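Jillatach open day — quick write up before I forget it all

Went to the open day at Jillatach on Thursday, March 30, 2023. They make herbal bits: cough syrups, throat pastilles, a chest rub that smells of my nan's airing cupboard. Free entry, car park full by the time I got there, ended up on the verge.

Tour first. Groups of 30, hairnets on, no jewellery. Through the drying room (thyme, sage, something minty I didnt catch) and then the syrup kitchen, which was the best part. Big steel pans, sugar smell right in the back of your throat. They do 134 batches a year of the thyme and honey one, most of them before November when the colds start. Guide was good but soft spoken, and the extractor fans won.

Tasting table after. Tried five pastilles. Sage one — lovely, bitter at the end. The liquorice one, no. Onion and honey syrup much nicer than it sounds, you really just get the honey. They were clear it's for comfort and not a cure, see the pharmacist if a sore throat hangs on. Fair enough.

Dondik had a stall with teas and steam bowls. Bought the elderflower, bit pricey. Ngubane were doing ginger cordial by the cup, hot, long queue, worth it. I had two.

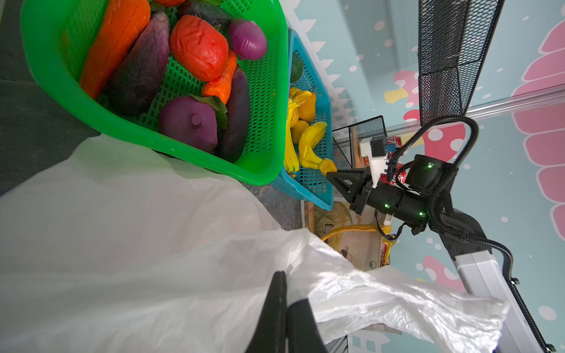
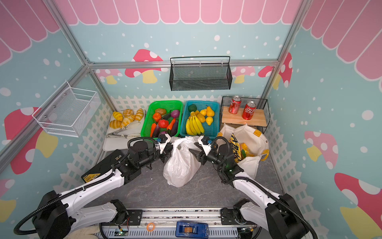

Talk at half two was on making your own at home. Main things I scribbled down: chop the onion fine, cover with honey, lid on, leave overnight in the fridge, strain. Use it within a few days. No honey for babies under one, she said that twice. Salt water gargle still gets a mention, cheap as anything.

Shop on the way out. Seconds bin by the till, dented tins of pastilles, so I got a few for the cuboard. Cards only, no cash.

Would go again but earlier. Toilets fine, café ran out of soup. Next one is in November, bookings through their website, tours go first.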